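Layered template files (app mockups)

A layered template file is a ready-made design document, usually for a phone app or a website, in which every button, photo and line of text sits on its own layer. I've been buying, breaking and occasionally selling these things for years, so when the wiki asked for an article on them I put my hand up. Other editors are welcome to tidy it!

Origins

Designers used to hand a client one flat picture of each screen, and if the client wanted the green bar in orange you went home and painted it again. Layers ended all that. Once shops such as Jornside started taking small sellers, people realised that a set of screens made for one job could be cleaned up, given a cheerful name and sold to strangers. Gediminas Pärn's Fodard set was the one I learned on (a recipe app, 3 colour schemes, gorgeous little icons) and I still steal its spacing.

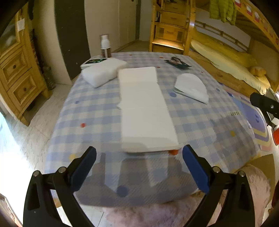

What's in the folder

Most sets come as a zip with the design files, a fonts list and a help file that hardly anyone opens. Open the help file. It tells you which typefaces you need to fetch yourself, and if you skip that step your lovely headings turn into something from a parking ticket.

Inside each design file the layers are grouped into folders: header, content, tab bar, and so on. In a good set the folders have proper names. In a bad one you get "Group 14 copy copy", and you'll spend your evening clicking little eye symbols on and off to find out what it hides. The biggest single screen I've ever opened had 670 layers, nearly all of them unnamed, and my poor laptop sounded like a hairdryer.

Shapes, photos and smart layers

Buttons and icons are normally drawn as vector shapes, so they can be stretched without going fuzzy. Photos can't be, and this catches people out. The pictures in the preview often aren't included either, and you'll find grey boxes where the smiling hikers were. Smart layers are the clever bit: you double-click, drop in your own screenshot, save, and it appears on the phone in the mockup at the right slant. I was far too pleased the first time I managed it.
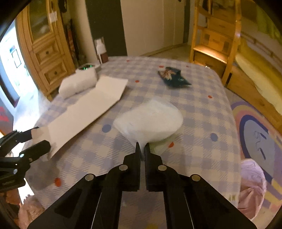

Sizes

Screens are drawn at a fixed size, and phones keep growing, so older sets look a bit squat now. Zernberg sells its sets in 2 sizes. Lumenta draws everything once, large, and leaves you to shrink it, and I prefer that, though Haziq Pasaribu and I have gone back and forth on the talk page about it (he says thin lines turn to mush, and with thin lines he has a point).

Licences

There are normally two kinds. The ordinary licence covers one finished project, for you or for one client. The extended one costs a good deal more and is meant for things you'll sell on. Jornside's ordinary licence stops at 3,000 copies of the finished app, which I only noticed in April when a client asked me. Read yours before the client does. Reselling the template itself is out under every licence I've come across, even if you've changed all the colours.

Criticism

The usual grumble is that templates make every app look the same, and yes, there was a spell when everything had a round portrait on a blurry mountain. I'd say that's down to people leaving the defaults alone. A fairer complaint is that the screens are drawn with perfect content. Put in a customer with a very long surname and the whole row falls over.
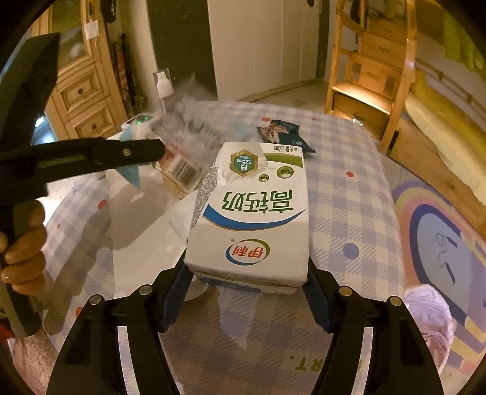
Article by Kamarul Hartono, with corrections from Azlan Simanjuntak

Editing one for the first time

Save a copy first, please. Then change the main colour, and do it through the shared swatch if the set has one, so you aren't hunting down each button separately. Text next, photos last. Switch off layers you don't want and leave deleting them until the very end, as some are clipped to others and half the screen can vanish with them.

Sutrisno Santoso keeps a handy list of the layer names used by different sellers, and it's linked from the talk page.

Related articles
Icon sets
Vector shape
Smart layer
Wireframe kit
Font licensing
Jornside (marketplace)
Lumenta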